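About Tornetti

Tornetti develops and runs small hydroelectric plants on existing dams and irrigation canals.
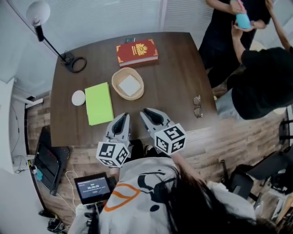
We started with one site, the old mill weir at Prustport, where water had been going over the spillway unused since the mill closed. The first turbine there is still running. Today we operate 3 plants with a combined capacity of 197 kW, and a fourth is in permitting on the Kariuki canal.

We do not build new dams. Every project begins with a structure that is already in the river or canal and an owner who wants to keep it in good repair. We lease the site, pay for the equipment, and take over the maintenance of gates, trash racks and fish passage for the life of the lease.

What we do

Site studies – flow records, head measurements, and a plain written report on whether the site is worth developing. Many are not, and the report says so.

Design and permitting – handled by our own staff, including grid connection paperwork with the local utility.

Operation – all plants are monitored remotely, and an operator can be at any of them within 90 minutes.

Our equipment

Most of our sites use the Pollis turbine, a low-head unit that can be lifted out with a truck crane for service. Bearings are inspected every January, when the canals are drawn down. Spare runners and seals are kept at the Prustport shop.

Who we are

The company is owned by its employees. Moushumi Bandara, our managing director, joined as a controls engineer and still writes part of the plant software. Electricity is sold to towns, farms and water districts under long-term contracts, and each host site receives a share of the revenue every quarter.

Working with us

If you own or manage a dam, weir or canal drop, send us the location and any flow data you have. Sites farther than 800 feet from a power line can still be considered, but the connection will take longer.

Page updated 1 May 2026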